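Plosis (smartphone brand)

Plosis is a line of low-cost Android smartphones sold by the electronics company Parnivus. It was set up as a separate brand to sell phones online at lower prices than the parent company's own models. Three phones have been released under the name: the Plosis One, the Plosis One Lite and the Plosis Two.

Background

Parnivus started out making car chargers and battery packs and moved into phones after buying the handset business of Manolakis, a smaller maker of rugged phones for building crews and delivery drivers. The first Parnivus phones were sold mostly through carriers. Sales were steady, but stores and carriers took a large share of the price, and the company had little room to compete at the low end of the market.

Liv Halvorsen, then head of product planning at Parnivus, proposed a second brand with its own website, its own packaging and no carrier deals. The plan was approved in February, and a team of 40 people was moved out of the main office to work on it. Most of the hardware engineers had come over from Manolakis. The name Plosis was picked from a list drawn up by an outside agency and has no stated meaning.

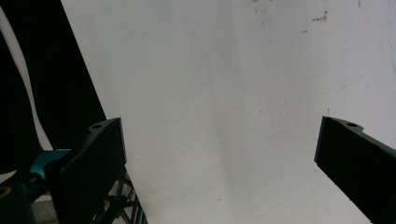 An off-white surface with small brown specks near the top.

Development

The first phone was based on an unreleased Manolakis design. The team kept the main board and the speaker layout but replaced the thick rubber shell with a plain plastic back. A metal frame was tested and dropped over its cost. The battery is larger than usual for the price, at 3815 mAh, a size carried over from the rugged design.

Software was handled by a group under Njål Berge. Early test units ran the same Android skin as other Parnivus phones, with its preloaded games and shopping apps. Berge's group wrote a lighter version, named Provix, that left out most of these apps and used the standard Android settings menu. Provix was at first meant only for Plosis phones, but parts of it, including the camera app and the call screen, were later moved to the main Parnivus line.

Details of the phone leaked before the launch. A retail listing showed the color options and storage sizes, and a short video of a working unit was posted to a forum by a user who did not say where it came from. Parnivus declined to comment at first. Halvorsen then confirmed the brand name in a post on the company blog and said that Plosis would have its own support staff.

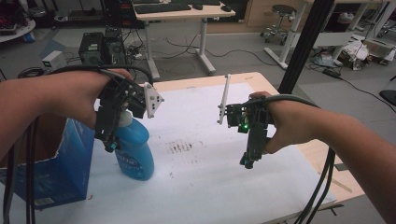
Models

The Plosis One was sold in black and dark green with 64 GB or 128 GB of storage. It has a fingerprint reader on the back, a headphone jack and a single speaker on the bottom edge. There is no wireless charging and no water resistance rating. The first batch sold out on the brand's website, and later batches were sold through two online stores as well.

The Plosis One Lite followed with a smaller 3176 mAh battery, a lower-resolution screen and 32 GB of storage. It kept the same outer size, so cases made for the One also fit the Lite. It was offered only in black.

The Plosis Two moved the fingerprint reader to the power button and added a second rear camera. The headphone jack was kept. Some buyers reported that the screen dimmed by itself in bright light, and this was fixed in a Provix update.

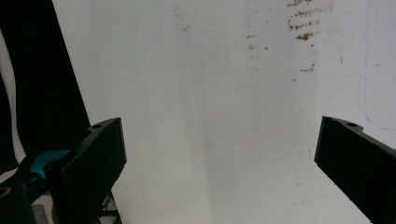
Updates and support

Parnivus promised two major Android updates for each Plosis phone. The One received both, the second of them several months later than planned. The Lite received only one, and the company cited its limited storage. Security patches were sent out every second month.

Repairs are handled by mail. The company also sells batteries, back covers and charging ports to owners who want to do the work themselves, and its repair manual for the One runs to 106 pages. The manual for the Two is shorter and does not cover screen replacement.

Relationship with Parnivus

Plosis was run as a separate unit until after the release of the Two, when its sales and support teams were merged with those of the parent company. Halvorsen left the unit at that time and was replaced by Berge. The phones are still sold under the Plosis name, with the Parnivus logo added to the back of the box.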